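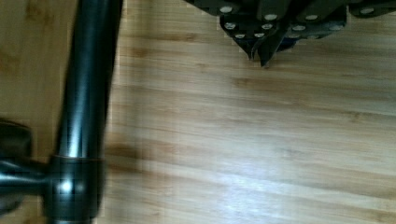

Vista da câmera de punho sobre a superfície de madeira, com a haste preta à esquerda.

Suporte > Software > Hallilon > Perguntas frequentes

Publicado em 2025-02-12 por Ilse Hendriks

Perguntas frequentes sobre o módulo de percepção do Hallilon

O reflexo na madeira atrapalha a segmentação?
Pode atrapalhar. Uma mancha clara na superfície costuma virar um objeto falso na máscara. Ative o filtro de brilho no perfil da câmera de punho e refaça a calibração de exposição.

Por que o planejador trata a haste preta como obstáculo infinito?
Quando o objeto sai do campo de visão em cima e embaixo, o Hallilon não sabe onde ele termina e prolonga o volume nas duas direções. Para limitar a altura, cadastre a peça no arquivo de cena -- o modelo pode ser um cilindro simples.

Se as pontas da garra aparecerem na imagem, preciso mascarar?
Sim. A máscara padrão vale para a garra de fábrica. Se você trocou os dedos, gere outra com a ferramenta Castine. São necessárias 14 poses.

Qual é o limite de pontos por nuvem?
O padrão é 2.000 depois da redução. Dá para subir até 3.000, mas o ciclo de planejamento fica mais lento.

A imagem borrada é rejeitada?
Só se o índice de nitidez ficar abaixo do mínimo configurado. Bordas levemente borradas passam, com peso menor na estimativa de pose.

Posso usar os mapas da versão 11?
Pode, depois de convertê-los. O conversor foi escrito por Nghĩa Cao e vem no pacote desde julho -- ele não altera os arquivos originais.

14 comentários | 11 compartilhamentos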